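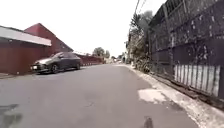
Refilwe Mahlangu asked after the last issue of this guide whether the Kioko could be set to a lower outlet pressure without draining the house first. It can, provided the isolating valve holds. The order of work in section 4 has been changed to suit.

4. Fitting and setting the pressure reducing valve

This section covers the Kioko valve on an incoming cold water main, fitted after the stop tap and before the first branch. It applies to copper and plastic pipe. For a main shared between two or more dwellings, see section 7.

4.1 Before starting

1. Find the outside stop valve and check that it turns. On older streets it may lie under a cover in the footway, full of silt. Clear the silt by hand or with a small trowel.

2. Find the inside stop tap. Close it, then open the lowest cold tap in the house. The flow should fall to nothing. If it does not, the inside tap is worn and must be renewed before going on.

3. Fit a gauge to an outside tap or washing machine tap and take the standing pressure with all other taps shut. Write the reading on the card supplied.

Note: Pressure is usually highest at night. If a daytime reading is close to the upper limit on the valve body, take a second reading late in the evening and use the higher one.

4.2 Fitting

1. Close the inside stop tap and drain the pipe at the drain cock.

2. Mark the pipe for the cut. Leave 300 mm of straight pipe on the outlet side before any bend or branch.

3. Cut the pipe square and remove the burr inside and out.

4. Slide the nuts and olives on to both ends.

5. Offer up the valve with the arrow pointing in the direction of flow. The adjusting cap may face up or to the side, but must be within reach.

6. Tighten both nuts by hand, then with two spanners, one holding the body.

7. Clip the pipe on each side of the valve.

Caution: Do not solder within 300 mm of the valve once it is in place. Heat will damage the diaphragm and the seat, and the damage may not show until the valve is under load.

Caution: Where the pipe is used for electrical earthing, the bonding clamp must be refitted before the water is turned on. If in doubt, call an electrician.

4.3 Flushing

1. Remove the strainer plug and lift out the mesh.

2. Refit the plug without the mesh.

3. Open the stop tap by half a turn and run the nearest cold tap for 5 minutes.

4. Close the stop tap, drain down, rinse the mesh and put it back.

4.4 Setting the outlet pressure

1. Open the stop tap fully, then turn it back a quarter turn.

2. Run a cold tap to clear the air, then shut it.

3. Unscrew the cap and slacken the locknut.

4. Turn the spindle clockwise to raise the pressure, anticlockwise to lower it. Make one half turn at a time.

5. After each change downwards, open a tap briefly and shut it again. The gauge will not fall until water has been drawn off.

6. When the reading is right, hold the spindle still and tighten the locknut.

Note: If the reading creeps up with all taps shut, there is grit on the seat. Repeat 4.3. If it still creeps, check for a heater pushing expanded water back into the cold pipe (see 6.2).

4.5 Record

Enter the final reading, the date and the fitter's name on the card and leave it by the stop tap. Replacement cards are part 57 in the Akis spares list.

Section revised September 6, 2019. Checked by Taner Ersoy.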